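Part-time table setter, Graltine
Ref. 2302 - Evenings, starting October

Graltine runs practice sessions in sorting and putting away small household items. We need one person to prepare the tables and clear them again.

What you will do
Set out the items on each table before a session, following a printed sheet. Most are ordinary things such as cups, cans, fruit, bread and small puzzles.
Put everything back in its basket at the end - one basket per table.
Wipe the tabletops and set aside anything cracked or dirty.
Note missing items in the log so they can be reordered from Pallbridge.

A teal cup, and one of the tables with its basket:

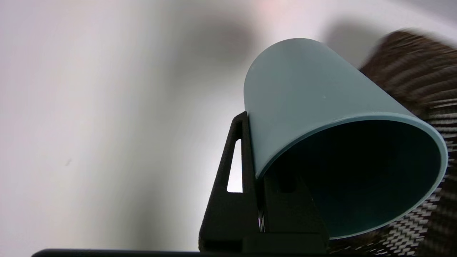
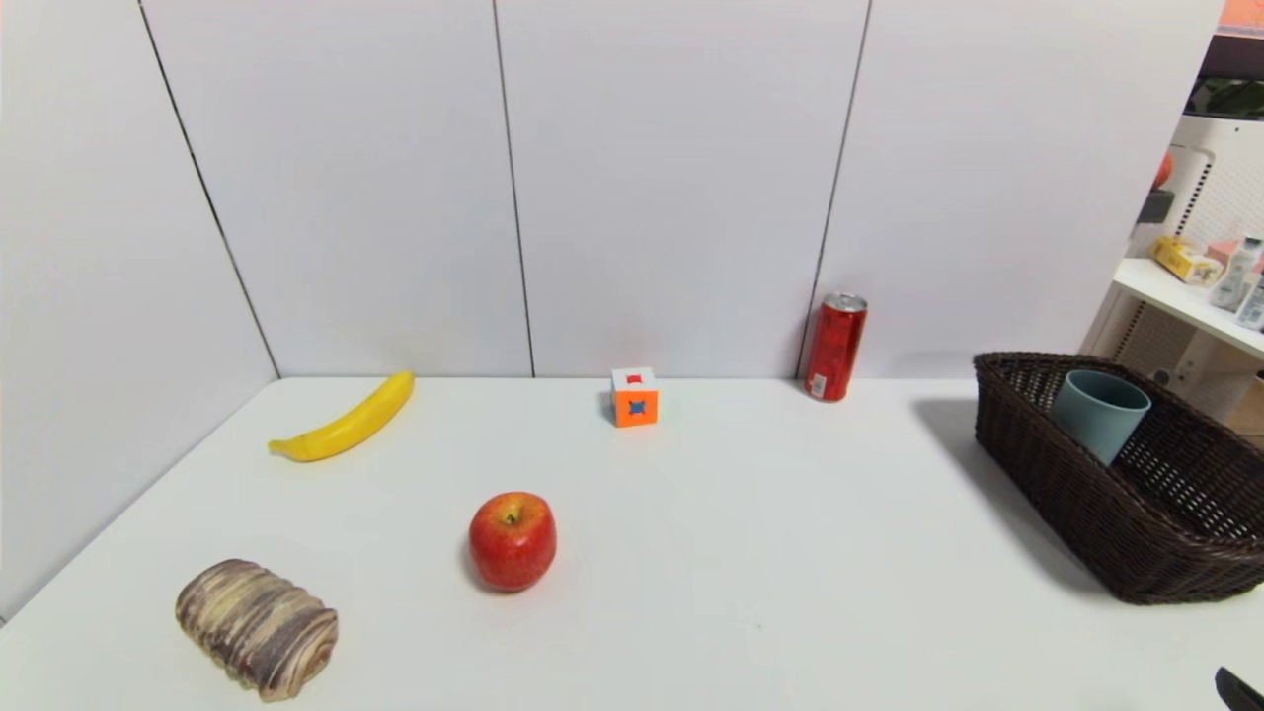 Hours are 5 p.m. to 9 p.m., 10 shifts a month. The rota is sent out in advance and swaps are fine if both people agree in writing.

What we ask for
You should be able to stand for most of a shift and follow a layout sheet closely. Experience in a stockroom, school or kitchen is useful but not required. Training is paid and takes two evenings.

The job is at our Carkelier building, side entrance, room 13. Parking is free after 4 p.m.

To apply, send a short letter and the shifts you can work to the Graltine office, quoting the reference number. We do not need a photo or a full resume at this stage.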